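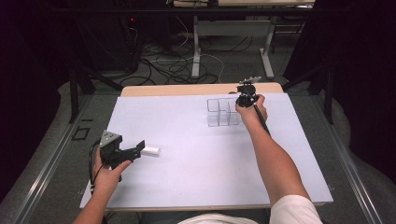 Best way to get dry erase ghosting off a big board?

hattar309
Posted 2019-05-14
I picked up a used whiteboard for our tutoring room and it has gray shadows all over it from old writing. Regular spray cleaner does nothing. I've gone through 3 rolls of paper towels. Is there a fix or do I live with it?

Plendesum
Write over the old marks with a fresh black marker, wipe right away, then go over it with 90 percent rubbing alcohol on a cotton rag. The solvent in the new ink lifts the old ink. Works on most of mine.

Damon86
Alcohol is fine once or twice but I wouldn't make a habit of it. On the cheap melamine boards it dries out the surface and the ghosting comes back worse. We had one at work that got alcohol every night and by November you couldn't erase anything from it.

Plendesum
Melamine goes bad no matter what you put on it. I've used alcohol on a porcelain steel board for years with no trouble.

Damon86
Sure, porcelain. He didn't say it was porcelain.

hattar309
How do I tell which one I have?

Damon86
Try a magnet. If it doesn't stick, it's probably melamine. If it does stick it could be porcelain or painted steel, and painted steel scratches easily, so no scouring pads.

tarnholm_shop
Car wax. Clean it, let it dry, thin coat of paste wax, buff it off. It fills in the worn spots.

Plendesum
Please don't do the wax thing. The marker beads up and you get skips in every line. I tried it and spent an evening getting it back off.

tarnholm_shop
You used too much. Mine has been fine and I redo it twice a year.

Munther Atallah
I refinish these for a school district. Order I'd go in: warm water with a drop of dish soap, rinse, dry, then alcohol on whatever is left. Test a corner first. If the shadows are still there after that, the coating is worn through and you're looking at a stick-on resurfacing sheet or a new board.

hattar309
Magnet falls right off. Soap got a lot of it, alcohol got most of the rest. There's still a faint long division problem near the top. I'll leave it for now and price out a sheet.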